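Pliltbridge Fabrication Basics
Handout 7: extrusion frames, brackets, cable runs
rev. 26/07/2018

Bring this sheet to the bench session. Not graded but the quiz pulls from it.

Extrusion, quick version

Aluminum bar with slots down the sides. Nuts go in the slots, screws pull brackets against the bar. No welding, no drilling for basic joints. You can shift things later, so don't sweat the first placement too much.

Cut ends: deburr before anything else. A burr in the slot will stop a nut dead and you'll blame the nut.

Square frame, order of work

Lay the bars flat on cloth, not on bare bench top. Scratches show.
Load nuts in the slots FIRST. Everybody forgets, then has to take a corner apart.
Corners finger tight only.
Measure both diagonals. Same number = square. Off by more than 2 mm, loosen and push the long corner in.
Tighten opposite corners, a bit each, go round again.
Check diagonals again after. Tightening moves things.

Brackets

Triangular ones on the inside corners. They stop the frame folding into a diamond (racking, write that word down, it's on the quiz). Butt joint with no bracket looks fine on the table and then leans the minute you hang anything off it.

Prinley kit brackets and Hatis kit brackets are not the same hole spacing. Don't mix bins. If you find a mixed bin tell whoever is on the desk.

Cables on a frame

Ties go round the post, snug, cable should still slide a little when you tug it. Too tight and you crush the jacket. Tails trimmed flush, a cut tail is sharp.

Leave slack near any plug. The strain relief is the ribbed collar where the cord meets the plug body. It's there for small bends, not for holding the wieght of the cable. Hold the plug by the body, never pull by the cord.

USB Type-A only goes in one way up. Look at it before you push.

Square frame with corner brackets; the middle one is the close view, plug and cable tie at the post.

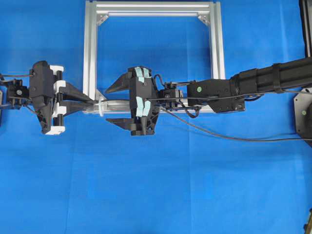
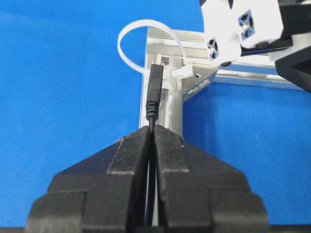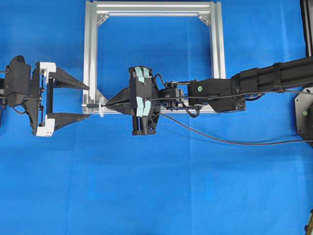 Before next time

Read the Arrieta notes up to the part on panels, skip the load tables. Sketch your own frame, dimensions on all bars, mark which way the slots face. Remember the top and bottom bars either sit between the posts or over them, that changes your cut lengths. Lots of sketches last July got this wrong and the bars came back short.

Cut requests go on form 1732, one per team. Bars are stocked at 3000 mm so plan your cuts out of one lenght if you can.

Hex keys back on the rack, please. Long ones too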